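Notebook, Pakenby robotics club, gripper project
Saturday, October 25, 2025

Bench session, morning only. Akash Thakur and me, plus two of the newer students who did the logging.

Goal was to finish comparing the two finger surfaces on the hand-held gripper before we order material for the second unit. Since July we have been running the fingers mismatched on purpose, tape on one and the soft pad on the other, so both see the same number of closes. Counter on the handle was at 4000 when we started. I reset it after writing that down.

Checked the screws first, both fingers. One on the right was a quarter turn loose. Tightened it by hand, no threadlocker, because we will have the fingers off again next week anyway.

Opening and closing feels the same as last time. A little stiff in the first part of the travel, then fine. Akash thinks the stiffness is in the pivot and wants to try dry lube on it. I would leave it alone until the Ornwood meet is over – if we change it now the students have to relearn the squeeze. 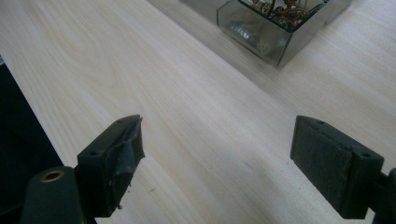

Tape side is nearly done. It has wrinkled across the gripping face and the bottom end is torn and hanging off the finger. The pad on the other finger still fits its face neatly. I'm calling that result good enough and we'll put pads on both.

For the grasp runs we used the Ikberg block set, the small ones. 13 tries with each block, same person squeezing for the whole set. The students wrote down slips and whether the block turned in the fingers. Most of the turning was toward the tape side, which fits what I felt last week. Sheet is in the blue folder, not typed up yet.

Didn't get to the gears. The plan is still to pick single parts out of the glass box, since reflections off the walls are what gave the tracking trouble before. Akash wants the box farther back on the table for the first try and then moved in a bit at a time. Fine with me, but somebody has to mark the positions on the table with something that peels off clean.

Tracking software: ran Pant on the old laptop. It dropped out twice, both times when the gripper was tilted a long way over. Restarting brought it back. Logs saved under today's folder, 400 samples per run, which is the limit we set so the files stay easy to open at school.

To do
Cut 2 new pads, plus spares if there is enough sheet left
Peel the tape and clean the glue off before fitting
Type up slip sheet (me)
Ask Akash for the drawing of the finger with the longer tip
Charge the laptop the night before

Next session is gears only. Blocks stay in the cupboard.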